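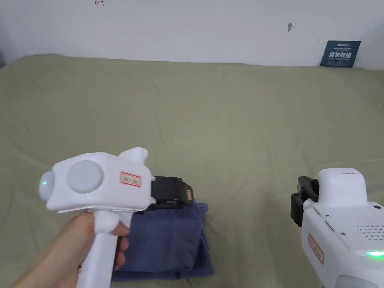
Gomham asked whether the client could still print invoices while the sync was stopped, and whether the 89 stuck records would be lost if we restarted the service. Printing works. The records stay in the queue until they are cleared by hand, so a restart is safe.

Ticket status: open
Product: Hutar inventory sync, version 4
Site: Salazar, second warehouse

Problem as reported: stock counts in the web store stopped matching the warehouse counts in April. The nightly job shows as finished, but the item total on the store side stays at 2,669 no matter what is added or removed.

Tried so far:
Restarted the sync service. No change.
Cleared the local cache and logged in again. No change.
Ran the job by hand at 4:15 pm. It ended in under a minute with no error – a full run normally takes almost 5.
Checked disk space and permissions on the export folder. Both fine.

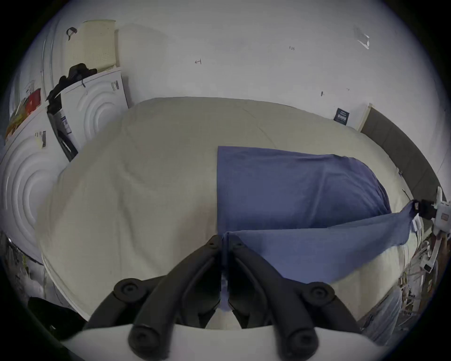

The short run time pointed to the export file, so I opened the last one. It stops partway through the list, at an item with a line break inside its name. Everything after that is skipped, and the job still reports success. Vallamura had the same fault at their store after a bulk import.

Removed the line break and ran the job again. It went past that item and stopped at another with the same problem. Wrote a filter to strip line breaks from all item names before export and sent it to the site to test on a copy of the database.

Still to do: clear the stuck records once the test run is clean, then compare totals on both sides. Please leave the nightly job turned off until then – the manual run is enough for now. Log from the 4:15 run is attached to the ticket.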